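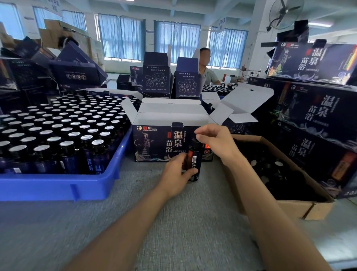
On the reject rate at the hand-pack line, the carton count isn't the problem. Nazarenko's sheet for April lists 404 bottles pulled, and 55 of those were barcode stickers applied crooked. The rest are caps. The sticker sits on the dark label, white on dark, so a packer with the bottle in one hand can check it before it goes into the navy box. A tilted cap under a silver top is harder to spot.

Search the archive Search Advanced

On 4 Jun 2024, the Trekero packing desk wrote:
> Retail boxes are coming back with bottles that don't sit level.
> Is this the insert or the caps? Trollari says the insert is in spec.
> Also, can we drop the blue trays and pack straight from cartons?

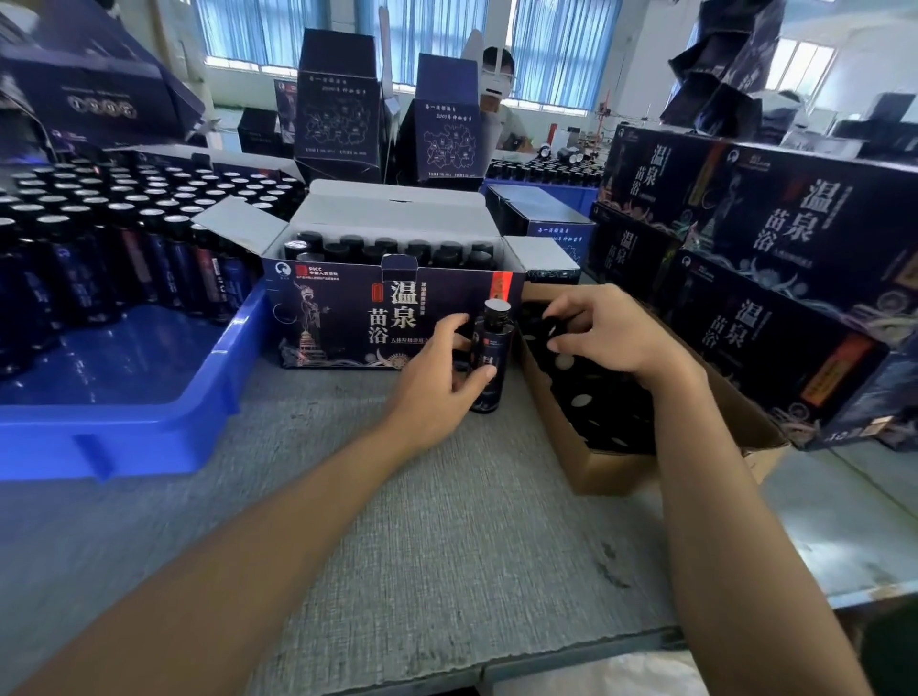
Caps, in 13 of the 19 boxes I opened. The other six had a flap folded under the bottles. Press the cap with the bottle upright on the table, then load. Pressing it after it is in the row only pushes the neighbor over.

As for the trays - keep them. Bottles stand upright in a tray and a high cap shows against the row. In an open carton where they lie at angles you can't compare anything, and the labels rub.
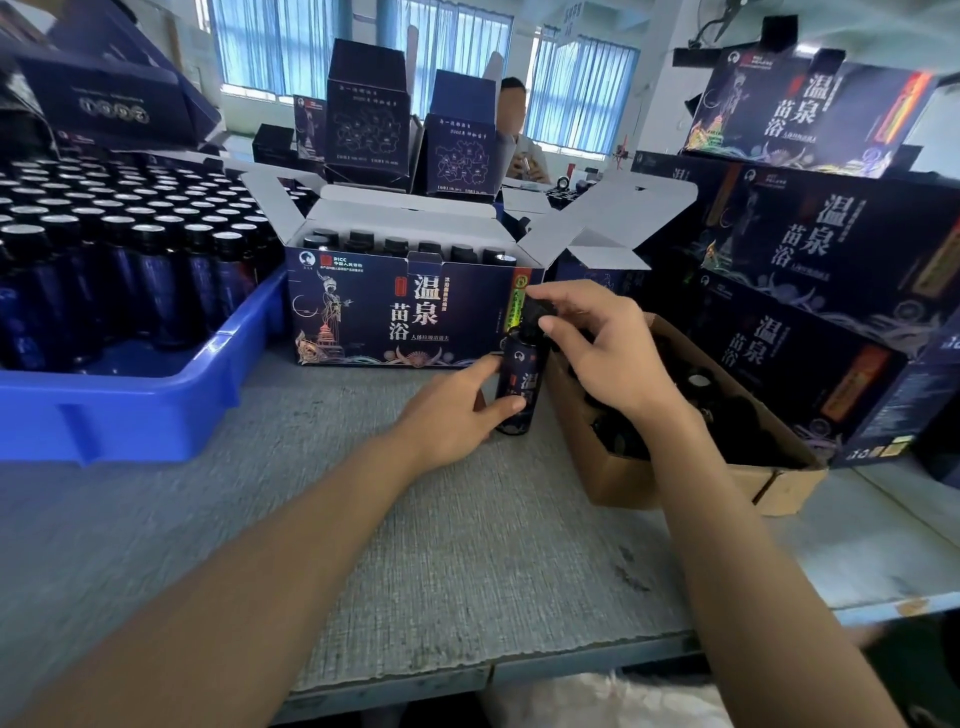 Bottle upright, one hand low, the other on the cap.

I'd also like the Vosarton torque figures for the black caps before we change the work instruction. The copy I have is missing page two. Please send it to the list and not to me directly, as the packing desk needs it too.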